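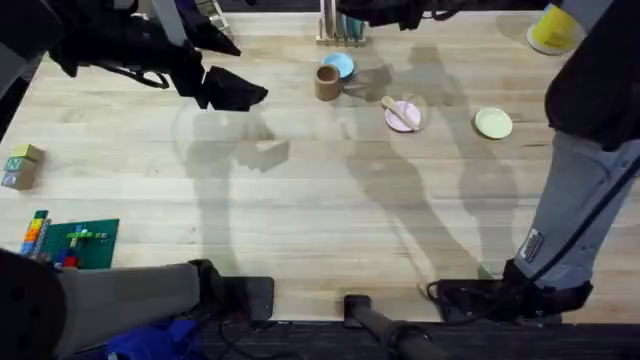
共用キッチン・食堂 定期点検票(所見付き)

対象施設:Watora棟 1階 共用キッチンおよび食堂
点検日:2024年5月24日
点検者:坂本 Kiyoshi Sakamoto(設備)、Liya Moges(衛生)
立会:Doaa Tazi(棟管理)
判定区分:A=異常なし B=経過観察 C=要是正 D=使用停止 −=該当なし

1. 電気設備

1-1 分電盤の扉の開閉および施錠 A
1-2 漏電遮断器のテストボタン動作 A
所見:全回路で動作。復帰後の電圧に異常なし。
1-3 コンセントの変色、ぐらつき、刃受けの緩み C
所見:流し台右側の2口コンセントで、差込プラグの保持が弱い。上段の差込口の縁に薄い褐色の変色あり。当該口は養生テープで封鎖し、使用禁止札を掛けた。器具ごと交換のこと。
1-4 延長コードの多段接続 B
所見:電気ケトルと炊飯器が同一の延長コードに接続されていた。その場で分離。前回点検でも同じ指摘がある。掲示の文言を「たこ足禁止」から、接続してよい機器名の列記に改めることを提案する。
1-5 換気扇の異音、羽根の油付着 B
所見:強運転時に軸受部から断続音。弱運転では確認できず。フィルターの油付着は中程度。

2. ガス・燃焼機器

2-1 ガス栓の開閉およびホースの亀裂 A
2-2 ホースバンドの締付け A
2-3 炎の色、立ち消え安全装置の動作 B
所見:左こんろのみ点火に3回を要した。電極の清掃で改善したが、電池残量も低い。電池は点検時に交換済み。
2-4 警報器の有効期限 C
所見:本体ラベルの期限が7月で切れる。Gouveiaへ交換を発注し、期限前に取付けを終えること。
2-5 こんろ周囲の可燃物 A
所見:前回指摘の布巾掛けは窓側へ移設されていた。

3. 給排水

3-1 水栓の漏れ、吐水口の緩み A
3-2 給湯温度の安定 A
3-3 シンク下の漏水跡、かび B
所見:排水トラップの袋ナット周辺に白い析出物。触診では乾燥。増し締めを行い、ナットの合わせ位置に油性ペンで印を付けた。次回、印のずれと析出の進行を確認する。
3-4 グリストラップの堆積 A

4. 通路・避難

4-1 避難口の前の物品 A
4-2 通路有効幅(基準:690mm以上) C
所見:配膳台と冷蔵庫の間が645mm。配膳台のキャスターのストッパーが効かず、清掃のたびに位置がずれている。床に位置決めのラインを引き、ストッパーを2個とも交換する。
4-3 誘導灯の点灯、バッテリー切替 A
4-4 消火器の設置位置、圧力計、封印 A
所見:圧力計の指針は緑の範囲内。標識の下端が剥がれかけていたため貼り直し。
4-5 床の段差、めくれ、滑り B
所見:食堂入口のマットの角が反っている。固定テープでの仮処置とした。

5. 食器・食卓まわり

5-1 食器の欠け、ひび C
所見:縁に欠けのある鉢を廃棄箱へ移した。欠けた食器が棚に戻される事例が続いている。洗浄担当者が廃棄を判断してよい旨を、当番表に明記すること。
5-2 食卓天板のささくれ、塗膜の剥離 B
所見:窓側の卓の角に塗膜の剥離。研磨と再塗装は休業期間に行う。
5-3 食卓上の食器と玩具・文具の混在 B
所見:木の天板に皿、カップと積み木、組立ブロックが一緒に出ている状態では、拭き上げが不十分になりやすい。配膳前に玩具をすべて箱へ戻し、天板を拭いてから食器を出す順とする。小さな部品は器の中への混入も確認する。
5-4 椅子の脚のがたつき A
5-5 消毒液の表示、希釈日の記入 C
所見:500mLの噴霧容器に希釈日の記入なし。内容液は廃棄し、新しく調製した。ラベルの記入欄が小さすぎるとの意見が当番からあり、様式を変更する。

6. 冷蔵・保管

6-1 庫内温度の記録 B
所見:記録用紙に抜けが散見される。庫内温度計の表示は点検時4℃。
6-2 扉パッキンの密着 A
6-3 氏名・日付のない食品 B
所見:該当品は下段の回収かごへ移した。保管期限は掲示のとおり。
6-4 洗剤類と食品の分離 A

7. 是正事項一覧

1-3 コンセント交換 担当:King-fai Tang 電気工事士の手配を含む
2-4 警報器交換 担当:Doaa Tazi
4-2 ラインおよびキャスター 担当:Kiyoshi Sakamoto 部品代はほぼ4000円
5-1 当番表の改訂 担当:Liya Moges
5-5 ラベル様式の変更 担当:Liya Moges

C判定の項目は、是正後に処置前と同じ方法で再確認し、本票の余白に確認者の署名を入れること。1-3は再確認が済むまで封鎖を解除しない。

8. 点検者コメント

(Sakamoto)換気扇の断続音は、軸受の摩耗か羽根の偏った汚れか現時点で判別できない。羽根の清掃を先に行い、音が残れば軸受の交換を見積もる。Hurkelthorpe棟の同型機では清掃のみで収まった例がある。

(Moges)5-3は前回まで独立した項目がなく、5-2の備考に書かれていた。今回から番号を分けた。旧票と照合する際は、5-3以降の番号が一つずつずれる点に注意。

(Tazi)4-2の配膳台は朝食の提供に使うため、キャスター交換は昼食の片付け後に行ってほしい。作業中の仮置き場所は食堂の東壁沿いとする。

配布先:棟管理、当番長、Stesbridge管理室(Sylvie Perron)
原本保管:管理室 設備点検ファイル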